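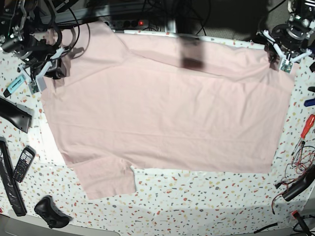
Slow season marketing for a small gutter and roof cleaning business - what do you do?

Posted by wakwood_gutters

Hi all, longtime reader and first time I've had to ask something. I run a two-truck gutter and roof cleaning outfit (Wakwood Gutter Care, if that matters) and every year I hit the same wall. Fall is nuts. Spring is pretty good. Then the phone goes dead and I sit there paying insurance on two trucks that don't move.

I've got $2350 set aside for marketing to get me through the slow stretch, and I'd like to not set it on fire like I did last year. Last year I put $2000 into a coupon mailer through a company called Trumik and got a handful of calls, most of them asking if we do windows. We don't do windows. The rep told me I should have signed up for three mailings instead of one, which of course he did.

What I do have is a customer list, 335 names, mostly with email and all with a street address. I've never sent them anything except invoices. My wife thinks I should start there, and I keep saying I don't want to bug people who already paid me. I've also been looking at Jodo for scheduling because it can send reminders, but the monthly fee is more than I like for something I may forget to use.

So would you spend on new customers, or work the list? And if you work the list, what do you even say to people in the off season when nothing is falling in their gutters?

3 replies

nilsuwan_exteriors

Your wife is right, sorry! I was the same way for years. I clean siding and decks, so my dead months are probably the same as yours, and I was scared of annoying anyone. Then one slow August I got bored enough to write to everyone I'd worked for the year before. Plain email, no pictures, no logo. I said who I was, what we did at their place, and that I had open days and could do them at last year's price if they booked before the end of the month. I got 70 replies. They weren't all jobs - some were just people saying hi, and one guy wanted to argue about his downspout - but it filled most of my calendar and it cost me a couple of evenings.
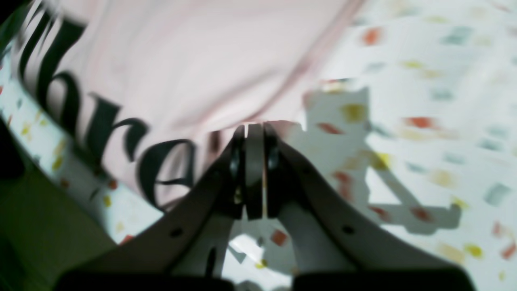

A few things I'd do differently now. Split the list before you send. Somebody you cleaned for in the fall doesn't want the same note as somebody you haven't seen in two years. For the recent ones, I ask if they'd like to be put down for the same week next year, and I tell them they can cancel any time. Hardly anybody cancels, and then when the rush comes half of it is already on the books and you can plan your routes like a sane person.

For the old ones, keep it short and ask one thing. "Are you still at the same address and do you want to stay on my list?" gets way more answers than a coupon does, in my experience. Some of them have moved, and now and then they give you the new address and you've got yourself a job across town.

Send it Sunday evening, too. I tried weekday mornings and it was crickets.

As for what to say when nothing is falling... talk about what they can check themselves. Loose hangers, water marks on the fascia, the ground washing out under a corner. People write back with a photo and ask if it's bad. If it's bad, that's a repair job, and if you don't do repairs you might think about starting with the small stuff.

roofguy_retired

Door hangers. Always worked for me. Never paid for a mailer in my life.
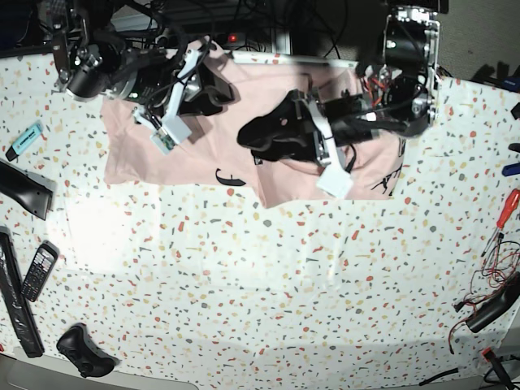
slowseasonsurvivor

I'd keep most of that money in your pocket until the fall, personally. Ads in the dead months are cheap for a reason, at least in my trade (chimneys). I spend a little bit right before the season turns, when people are starting to think about it but haven't called anyone, and that's the money that comes back to me.

I do agree on working the list first. Where I'd go a different way is paper. My customers are older and a lot of them don't read email, or it goes in the junk folder and that's the end of it. I write postcards by hand while I watch TV, and yes my hand hurts and yes it looks like a third grader did it, but people stick them on the fridge. You've got the street addresses, so you could try postcards on the ones who don't answer the email.

On Jodo, I used it for one season. The reminders were fine. I quit because I was typing everything in twice, once there and once in my own spreadsheet, and that was my fault more than theirs. If you're a spreadsheet person, just add a column for "next contact" and sort by it every Monday morning with your coffee.

Oh, and about the window calls - do you know anyone who does windows? I send my dryer vent calls to a guy and he sends me chimneys. No money changes hands and it's been my best source of new work two years running. I'd call a couple of window cleaners before I spent a dime on another mailer.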